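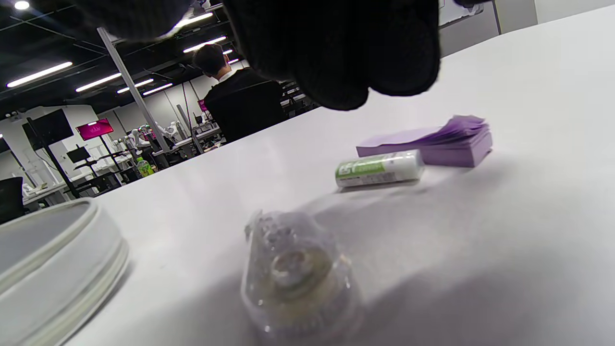 One reader wrote in to say she'd given up on the swap shelf because every time she went it was nothing but yarn ends and half a jigsaw, and could we please, please say what we actually take. Fair. Another reader said the same thing in fewer words. So.

Swap shelf, Ondham branch. New rules, same shelf.

YES: craft supplies, unopened or most of a pack. Gift wrap, ribbon. Buttons (bagged). Kids' books with all the pages. Jars with lids. Seeds if you write the year on them. Picture frames, glass in one piece.

NO: single socks. Medicine, even the fancy vitamins. Car parts. Anything with a cord, the branch won't allow it and we've asked twice. Puzzles unless you have done it and know it's all there.

MAYBE: yarn. We have a lot of yarn. Full skeins only until the fall please.

Limit is now 7 items per drop-off. Yes that includes bags of things, a bag is one item if it's one kind of thing. Bag of mixed "bits" is not one item, it's a chore.

Numbers, for those who asked at the last meeting. 1345 items came in since February. Around 100 were still sitting there at the last clear-out and went to the thrift store on Mikine Street, who were very nice about it. The rest found homes. Best month so far was the one with the baking tins, no idea why, they went in a day.

Small stuff: please put it in something see-through and tie or tape it shut. Loose beads got into the heating vent and you can still hear them.

Winter things are fine all year. Somebody asked if it was silly to bring hats and mittens in the heat. Not silly, they go fast once it turns, just wash them first and pin pairs togther.

The Louro branch wants to start their own shelf and would like to borrow our sign-in sheet. Fine by us. They also need a bookcase, four feet wide or less, so if you've got one in the garage reply to this email and we will pass it on. Can't collect, sorry.

Shelf is closed while they do the floor. Reopens 2022-08-04 at 10, side door only, the front will still be sticky. Don't leave bags outside before then, it rained on the last lot and everything in it was ruined.

Next issue: the seed box, parking, and the bus change at Zurkemier Road if we ever get the new timetable.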